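Sketa
Home > Kitchen > Bins and caddies > Flollard Kitchen Caddy

Flollard Kitchen Caddy, 5 litre
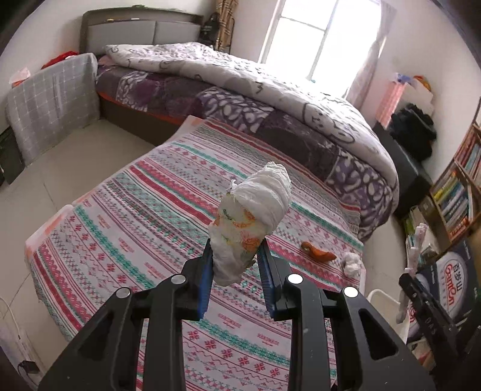

The Flollard is a small lidded caddy for the worktop or the cupboard under the sink. It holds 5 litres, which for a household of two or three people who cook most evenings means emptying it every couple of days. It has a steel body, a lift-out plastic inner bucket and a carrying handle that folds flat behind the lid.

We have sold it in more or less the same form since we started stocking kitchen goods. The hinge was changed last year and the inner bucket is now a slightly softer plastic that doesn't crack when it is knocked against the side of an outdoor bin. If you have the older version, see the note on spare parts further down, as the buckets are not all interchangeable.

Sizes and materials

Capacity: 5 litres
Height with lid closed: 279 mm
Outer body: powder-coated steel
Inner bucket: polypropylene, dishwasher safe on the top rack
Lid: powder-coated steel with a silicone seal
Handle: steel, folding
Feet: rubber, push-fit, replaceable
Colours: chalk, slate, moss green
Guarantee: 2 years

The height given is with the lid shut. You will need more room than that above it to open the lid fully, so if it is going under a low shelf or inside a cupboard, measure first. The lid stops just past upright and will stay there on its own. It will also stay at the halfway point if the hinge screws have been nipped up a little, and some people prefer it that way in a tight space.

What goes in it

That depends on your council. Most food waste collections take peelings, plate scrapings, tea bags, coffee grounds, bread, rice, pasta, cheese, meat, fish and bones. Some won't take large bones. Some ask you to keep tea bags out. Liquids, cooking oil and packaging should stay out of all of them as a rule, and that includes the little nets that garlic comes in and the stickers on fruit.

Kitchen roll is the one we are asked about more than anything else. A number of councils accept it if it has only touched food, and others want it in general waste. Look on your council's own page and not on the back of the liner box, which is written for the whole country.

If you are composting at home and not using a collection, leave out meat, fish, dairy and anything cooked. Citrus is fine in small amounts, whatever you may have read. Eggshells take years unless you crush them, but they do no harm while you wait.

Using it with or without liners

The inner bucket can be used bare, with newspaper or with a compostable liner. All three work. Bare is cheapest and means a rinse every time. Newspaper soaks up moisture and keeps the bucket cleaner than you would expect — two sheets folded into the bottom and a third around the sides is enough. Liners are the least trouble and cost the most.

The Fiadzo liners we sell are cut to fit this bucket and fold over the rim by a comfortable margin. They come in rolls or in a box of 1000, which is meant for offices and shared houses but will also do one family for a long time. Keep the box somewhere cool and dry. Compostable film gets brittle with age, and a box kept next to a boiler or in a sunny window will start to split at the seams well before you reach the bottom of it.

Other makers' liners will fit if they are sold for a caddy of this capacity. The larger kind sold for outdoor food bins will go in too, but you will have a lot of spare film bunched under the lid and the seal won't close on it properly.

Don't leave a full liner sitting for a week. They are made to break down, and they start on the job early if what is inside them is wet. If you have a lot of melon rind or soup vegetables to get rid of, put some torn cardboard in the bottom first, or use two liners.

Smell and flies

The silicone seal does most of the work. It sits in a groove inside the lid and can be pulled out with your fingers for washing. When you put it back, start at the hinge side and press it in all the way round with your thumb. The flat face goes towards the lid. If it has gone in the wrong way round the lid will look shut and won't be, and you will notice in a day or two in warm weather.

No caddy will keep fish skin pleasant through a hot spell. Wrap it and put it in the freezer until the morning of your collection. The same goes for prawn shells and chicken carcasses. Joyce Mwaipopo, who looks after our kitchen range, keeps an old ice cream tub in her freezer for exactly this and empties it on the way out to the bin.

Fruit flies come in on the fruit. Rinsing bananas and grapes when you get them home does more good than anything you can do to the caddy. If you already have them, empty the bucket, wash it in hot soapy water, dry it fully and start again with a fresh liner. Drying matters more than the soap.

Cleaning

Inner bucket: hot water and washing-up liquid, or the top rack of a dishwasher. Turmeric and beetroot will stain it. A day on a sunny windowsill takes most of the colour out.

Outer body: a damp cloth. Don't use scouring pads or cream cleaner on the powder coat, because they dull it in patches. Don't stand the body in water either. The bottom seam is folded and water can get into it and sit there.

Seal: take it out once a month and wash it separately. A soft toothbrush is handy for the groove.

Limescale marks on the slate colour show more than on the other two. White vinegar on a cloth, wiped off straight afterwards with clean water, will shift them.

Choosing a colour

Chalk is a warm off-white, a bit darker than most fridges. Slate is a dark grey with some blue in it. Moss green is a flat mid green and looks browner under yellow kitchen bulbs than it does by daylight. If you are trying to match something, ask us for a colour chip and we will post one. The coating is done in batches at the Plusirberg works, and there can be a slight difference from one batch to the next, so if you want two that match, order them together.

Spare parts

We keep the following for this caddy:

Inner bucket, current type
Inner bucket, earlier type
Silicone seal
Hinge screws and washers (pair)
Folding handle
Rubber feet (set of four)

To find out which bucket you need, look underneath it. The current type has a raised ring on the base and the earlier type is flat. The current bucket will drop into an older body but sits a little high, and the lid then rubs. The earlier one will not go into a current body at all.

Seals and feet fit both. The lid isn't sold separately. If yours has been dented, send us a photograph, as a shallow dent near the edge can usually be pressed out from the inside with the heel of your hand.

Fitting the handle

The handle comes off for packing and has to be fitted before use. Squeeze the two ends together slightly, put one into the hole on the left side, then let the other spring into the right. The bend should face the back. If it faces the front it will foul the lid when you open it.

The handle will carry a full caddy without any trouble. It isn't meant for swinging, and it isn't meant for hanging the caddy on a hook. If you want one that hangs inside a cupboard door, the wall-mounted caddy is a better choice and takes the same Fiadzo liners.

Delivery and returns

Caddies are sent out by parcel carrier, boxed, with the handle and a care leaflet inside the bucket. Orders placed before noon normally leave us the same afternoon. Spare parts go by ordinary post.

If you change your mind, send it back unused in its box and we will refund the price of the caddy. For hygiene reasons we can't take back one that has had food in it unless it is faulty. Faults within the guarantee are dealt with by sending the part first — a seal, a hinge, a bucket — and a whole new caddy if the part doesn't put it right. Rust from the bottom seam is covered. Chips from knocks and drops are not, though we can supply a small pot of touch-up paint in any of the three colours.

Moss green is out of stock at the moment and is due back in February. You can order it now and it will be sent when it arrives, or leave your email address and Araba Ofori in customer service will write to you once the batch is in.

Goes with

Fiadzo compostable liners, roll
Fiadzo compostable liners, box of 1000
Wall-mounted caddy, 5 litre
Replacement silicone seal
Touch-up paint, chalk, slate or moss green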